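Ravudthorpe Makers and Menders
Minutes of the January meeting, held off-site at Drukomwood

Present: most of the regulars, plus a few partners who came for the outing. Apologies were received by text and I have a list if anybody wants it.
Minutes taken by the secretary, who is sorry for the handwriting they came from.

1. Getting there

We met in the car park at 10.15 and went in together, apart from one car that followed its sat nav to the wrong side of the canal and joined us during the safety talk. Drukomwood have the long brick unit past the tyre place, with 34 people working in it, and they gave us tea before anything else, which went down very well. Last month's minutes were agreed over the biscuits. One correction: the soldering evening cost us nothing for the hall, so please cross out that line.

2. Welcome from our hosts

We had a short talk about what the firm does. Mostly it's fitting out benches for other people's factories, and the two-armed robot, which they call Rallero, is the thing they bring out for visitors and open days. Rai is the software that tells it what to do. I asked whether Rai stood for something and was told it did once but they'd stopped using the long version. The last public open day brought 700 people through the doors in a single day, and they'd like to do another in the summer.

3. The demonstration

We stood behind a yellow line and were asked not to lean over it (two of us needed asking twice). The task for the morning was handling a drinks bottle, and our host talked us through why a bottle is harder than a nice square box. It's smooth, it's see-through, and the water moves about when you move the bottle.

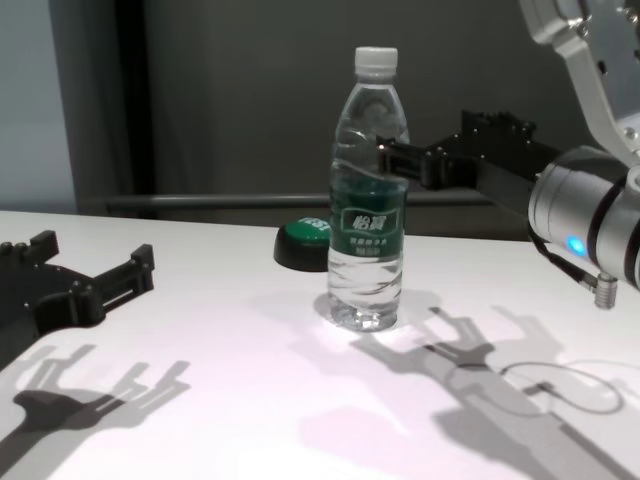
I had more questions about the hands than I'd expected to. I'd been picturing something with rubbery fingers, like a washing-up glove, and these are much more like pliers, all angles and bolts. What I kept watching was how close one got: there was a point when the tip of the right-hand gripper was just behind the top half of the bottle and you could see it through the plastic, and I honestly held my breath. Our host said clear plastic is a nuisance for the cameras for the very same reason, as they see the bottle and whatever is behind it all at once. Somebody asked if you could paint the bottle. You can, but then you've only taught it about painted bottles!

We were told they had got through 1,000 practice goes on bottles alone before letting visitors near it. The member who used to work in bottling said that was a slow morning on her old line, and there was a friendly argument about whether the two things can be compared at all. I've put it down as unresolved.

4. Questions from members

Speed. Several of us thought it would be faster. The answer was that it can be, but they run it gently when there are visitors.

Cost. We didn't get a figure for the arms, though we did ask in three different ways. A replacement set of fingers is £800, and there was a bit of a silence after that.

Lighting. This was my question, so forgive me if it takes up more room than the others.
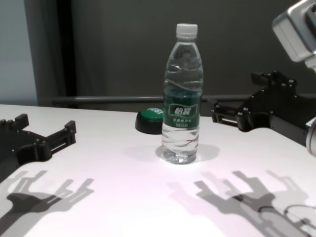
Anybody who has tried to photograph their own work for our newsletter will know what a pain it is to light a shiny thing on a pale surface. I wanted to know whether the same thing bothers a robot. Our host said it can, and that they swap the lamps about between sessions so that it doesn't get too used to one arrangement. I'd noticed the grippers were each throwing a double shadow across the front of the white table, big forked shapes, far easier to see than the soft grey one from the bottle. I said I'd have been grabbing at the shadows myself. We then got rather deep into lamps and I was moved along by the chair.

Repairs. They mend nearly everything in-house and keep a drawer of the small screws, which are forever being dropped. We offered them our magnetic trays. They said yes please, so that's an action (see below).

Jobs. A fair question, asked politely, about who would be doing this work otherwise. We had a decent answer about dull and repetitive tasks, and not everybody was persuaded. I said I'd minute that it was asked and discussed, so there it is. 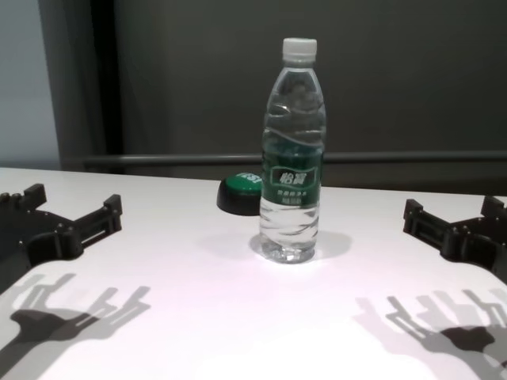

The bottle on the table between Rallero's two grippers, with the green-topped button behind.

5. Club business, done in their canteen

Hall keys. We still have one set too few. Whoever has the spare, please look in your coat.

Subs. Staying as they are until the summer. Agreed with no objections.

Spring project. There was a lot of excitement about building a gripper of our own after what we'd seen. I'm as keen as anyone, but I did point out that we haven't finished the bird table. It was agreed to start with a simple hand-worked one, two fingers and a lever, and see how we get on. Scrap aluminium welcome, bring it to the side door.

Return visit. Drukomwood asked if a couple of them could come to one of our mending nights with a broken kettle and a lamp. Yes, of course! They are to come to the one in March.

6. Actions

Secretary to write and thank Drukomwood, and to ask about dates for their summer open day.
Chair to drop off two magnetic trays.
Tools group to sketch the lever gripper and bring drawings next time.
Everybody to check pockets for the hall keys.

7. Any other business

The chair's flask was left in the canteen and has been kept for us at their front desk. It was asked whether we could claim the parking, and we can't, it was free.

The visit finished at 12.40 and some of us went on to the café. Next meeting is back at the hall at 7.30 in the evening, usual room, bring a mug.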